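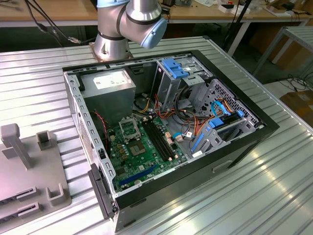
SECTION 5: INSTALLATION AND FIRST CHARGE

Arkon 2806 Battery Backup Unit
Owner's Guide, issued by Estard Power Products
Revised 3 Jul 2019

This section covers placement of the unit, connection of equipment, and the first charge. Read it in full before removing the battery tab. Owners of the earlier Arkon 210 should note that the outlet layout has changed and that the instructions for that model do not apply.

5.1 Choosing a Location

The unit is intended for indoor use on a level floor or a fixed shelf. It must stand upright on its four rubber feet.

1. Select a place away from direct sunlight, radiators, and floor vents.
2. Leave a hand's width of open space on both sides and at the rear. The fan outlet is at the rear.
3. Confirm that the wall outlet is grounded and can be reached without moving furniture.
4. Place the unit in position before connecting any cords. Lift it from the base; the front cover is not a handle.

CAUTION: Do not install the unit in a closed cabinet, a damp basement, or any room where solvents are stored.

NOTE: A closet may be used if the door is louvered -- a solid door left ajar is not an acceptable substitute.

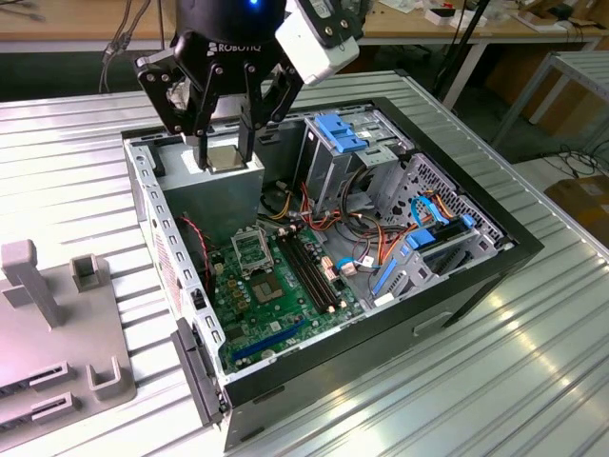 5.2 Connecting the Battery

The unit is shipped with the battery disconnected. It will not start until this procedure is complete.

1. Make sure the power cord is not plugged into the wall.
2. Press the two latches on the front cover and slide the cover down.
3. Pull the yellow tab straight out and discard it.
4. Push the battery connector in until it clicks.
5. Write the date of installation on the label inside the cover.
6. Replace the front cover.

A small spark may be seen when the connector is first joined. It does not indicate a fault.

CAUTION: Remove rings, watches, and bracelets before handling the battery. If the battery case is swollen or cracked, stop and contact the dealer.

5.3 First Charge

Plug the unit into the wall outlet and leave it switched off overnight. The charge light blinks amber while charging and turns steady green when finished. Equipment may be connected during this time, but full run time should not be expected until the light is green.

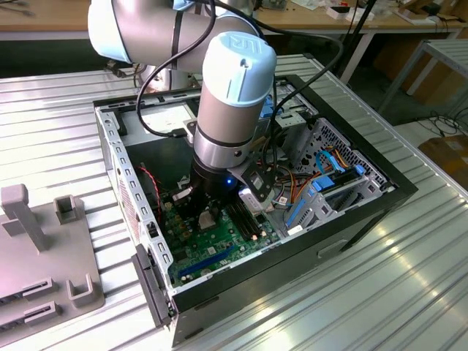

The rear panel of the Arkon 2806 carries two rows of outlets. The upper row, marked BATTERY, keeps working when the building supply fails. The lower row, marked SURGE, gives surge protection only. Computers, modems, and routers belong on the upper row; desk lamps and speakers belong on the lower. Before any work inside connected equipment, remove its plug from the backup unit altogether. A desktop computer laid on its side on a metal table with the side panel off, as in the photograph, must have no cord running to either row. Switching off the wall supply is not sufficient, as the BATTERY outlets remain live. The same rule applies to printers and network cabinets.

To connect equipment:

1. Switch off each item.
2. Plug each item directly into the correct row. Do not use an extension cord or a power strip.
3. Switch on the backup unit and wait for the single beep.
4. Switch on the equipment one item at a time.

CAUTION: Never connect a laser printer, space heater, or vacuum cleaner to the BATTERY row. If the overload alarm sounds, unplug the item added last.

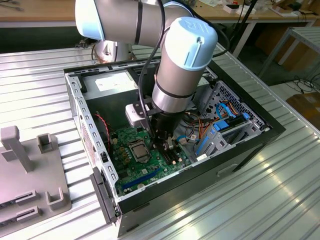

5.4 Checking the Installation

1. Save all open work.
2. Hold the TEST button until the unit beeps twice.
3. Observe the front lights. Green means the battery has passed. Red means that it needs further charging or replacement.

Repeat the test every November and after any long period of storage. If the red light remains on after a second overnight charge, order battery pack 3505 from Estard or from the regional distributor, Garcia Derero. Used batteries are to be returned to the dealer or taken to a recycling center; they may not be placed in household trash.

Instructions for silencing the alarm are given in Section 6.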